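# About Stavside

Stavside stores, sorts and packs stock for small businesses that have run out of room. Most of our customers sell online or from a single shop, and their goods come to us in mixed cartons that need to be opened, checked and put on a shelf before anything can be sent out.

The company was started by Ciarán Hanrahan and Dexter Whitfield, who had worked together in the stockroom at Fothergill, a housewares wholesaler. They began with one rented bay and a used packing bench. We now have a staff of 23 and look after stock for everything from candle makers to a bicycle parts shop.

## The building

We are in a former print shop on Postus Road. The ceiling is white corrugated metal between beams, lit with fluorescent tubes, and the square columns are painted white to match. Dexter wanted everything pale so that labels could be read without a flashlight. The shelving is white metal too, with perforated uprights, so a shelf can be moved up or down when a customer switches from small boxes to tall ones.

Floor space is rented by the bay. Heavy cartons go on the bottom shelves, slow sellers go at the top, and anything that ships every day stays within reach of the benches. Returns have their own shelf and are checked before they go back into stock.

## How we work

When a delivery arrives, we match it against your packing list and email you the same day if something is missing or damaged. Each product gets a shelf label with your item number on it. We use your names for things, even the odd ones.

Orders received by noon are packed that afternoon. We buy plain cartons and paper fill from Prurketti, and you are welcome to send your own boxes, tape or inserts. Printed inserts should reach us at least 3 working days before you want them used.

Ciarán handles new accounts and billing. Dexter runs the floor and decides where things go, so questions about bay sizes or awkward items should go to him.
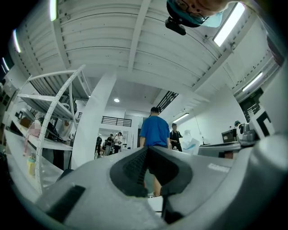 **Can I bring stock in myself, or does it have to come by carrier?**

Either is fine. If you are bringing it yourself, book a time by phone first and come to the side door, where there is a ramp and a cart you can use. Please tape cartons shut and write your account number on two sides.

## Visits and contact

Customers can visit their stock by arrangement. The smallest account we take is 5 shelves, with a one-month minimum, and fall space is usually booked by the end of September. The office is at 1030 Postus Road, on the left as you come in.

*Page updated May 2023*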